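We use cookies to remember your preferences and count visits. Accept all | Manage settings

Giving up the car, eight months on

I sold the car in June. It needed a new clutch and the garage in Fletthorpe wanted more than I could stomach, so I let it go and bought a bus pass.

The number 42 goes from the end of our road to Nondomcombe and takes 10 minutes longer than driving did. In the mornings it's fine. Coming home is harder, as the last one leaves before seven and I've missed it four times. Twice I walked. Once Orysia came out to fetch me, and once I paid for a taxi and was cross about it all evening.

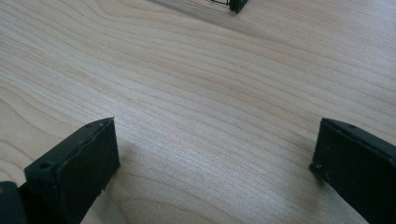

Shopping has changed more than I expected. I used to do one big trip on a Saturday and throw half the salad away. Now I carry home what fits in two bags, and potatoes have to wait for a week with nothing else heavy on the list. Cat litter gets delivered.

What I miss is visiting my aunt. Stollau Farm is nowhere near a bus stop, so I see her less – she has noticed and said so. I've looked at hiring a car for a weekend a month. The prices vary a lot and I haven't worked out the insurance yet.

The spring timetable starts on 17th February and the early bus moves forward by a few minutes. I'll have to set the alarm again.

Get new posts by email. Enter your address to subscribe. Unsubscribe at any time.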